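The robotics club at Randier meets in a long room with tall windows, and its captain would like it known that the coat rack is the hardest opponent they have faced.

"We entered the Ultus contest to fold laundry," she says. "We are now 18 people with strong feelings about hooks."

The club gathers its own practice runs by hand, with grippers — 348 so far, out of a planned 2,000.

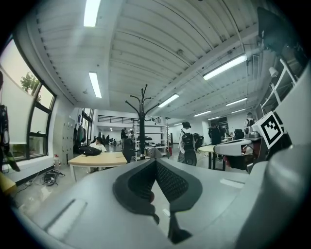 The club's adviser takes a cooler view, remarking that the early runs were mostly a record of students getting tired, and that the robot would learn that too.

The captain doesn't argue. "My wrists agree with him," she says. She now limits each turn and makes people swap before they start getting sloppy. Cloth is the current misery, and it hangs differently every time.
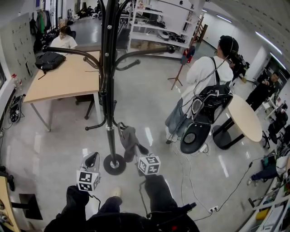
What comes next

The entry, named Jonent after a long vote, is due in December. "Up to 2 of us," she says, "still like the name."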